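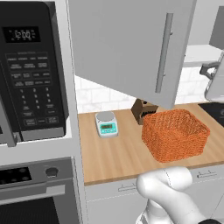 Tâm Dương wrote to us in October that the dialogue in a two-person drama had finally moved to the actors' mouths once the center speaker went behind the screen, and that the only complaint left in the room was about the seats. Most of the letters we receive about the Khúc 400 are on the same point.

Khúc 400 Perforated Screen
Manufacturer: Pirkico
Category: Screens and masking / Fixed frame / Small theaters and screening rooms
Availability: Made to order

Overview

The Khúc 400 is a fixed-frame, matte white screen for film clubs, repertory houses and private screening rooms. The surface is micro-perforated so that left, center and right speakers can stand behind it. Overall frame width is 400 cm. Image height in the flat format is 198 cm, and the image width stays the same in flat and scope. Changing to scope is done by lowering the top masking and raising the bottom masking to the engraved stops.

The surface has no gain coating. It is intended for rooms with controlled light and will look dull in a room with windows that are not covered. Programs with a lot of dark material (older black and white prints, night exteriors) benefit most from the matte finish, which does not produce a bright spot in the middle of the picture.

Frame

The frame is extruded aluminum with a black flocked face. It is supplied in sections, the longest of which measures 200 cm and fits in most passenger elevators. Sections join with internal steel splines and set screws. No welding or cutting is required on site. A hex key is included. The center brace mounts from behind and can be shifted sideways if it falls in front of a tweeter.

The screen surface attaches with springs. Start at the center of the top edge and work outward, then do the same at the bottom, then the sides. Springs must be fitted in opposite pairs. A surface tensioned from one corner will show diagonal pulls, and these do not relax with time.

Masking

Manual masking is standard. Each panel runs on two side rails and is held by a friction catch. The motorized version uses the Jidik controller, sold separately, with presets for flat and scope and one preset the user can define. The controller accepts a contact closure from most cinema servers, so that masking can be triggered by a cue in the playlist. Place the cue after the trailers and before the distributor's logo. Travel is slow enough to be quiet, and a cue placed on the first shot of the feature will leave the picture running over the cloth.

The controller cannot be fitted to frames made before the side rails were changed. If your rails have a single groove, contact us before ordering.

Sound

Perforation causes some high-frequency loss. Set the speakers back from the surface and tilt them slightly to reduce reflections between the cone and the vinyl. Black cloth on the wall behind the screen is recommended. Equalization should be done after the screen is installed, with the masking in the position used for most programs.

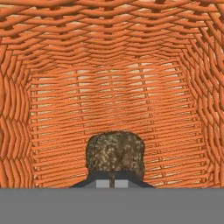 The perforation pattern can also interact with the pixel grid of the projector. With the standard pattern this is not visible from the second row in the rooms we have measured. If the first row is close to the screen, order the fine pattern (suffix F) and request a sample before committing. Samples are free and should be viewed with a slow pan and with white end credits on black, the two kinds of image that show the problem earliest.

Cleaning

Use a soft dry brush, top to bottom. Do not use solvents, glass cleaner or adhesive rollers. Marks that do not brush off should be left alone until you have spoken to us.

In the box

Frame sections and splines
Screen surface, rolled on a core
Springs, with spares
Top and bottom masking panels
Center brace
Wall brackets
Hex key and spring hook
Printed assembly sheet

Ordering

Lead time is about 5 weeks from confirmation of the drawing. Thiện Mạch prepares drawings and will ask for the throw distance, the ceiling height at the screen wall and the make of the speakers. Replacement surfaces for existing Khúc frames are made to the same drawing and do not need new measurements.

Related items

Jidik masking controller
Mendora speaker stands, low
Khúc replacement surface, standard and F
Flocked border tape, black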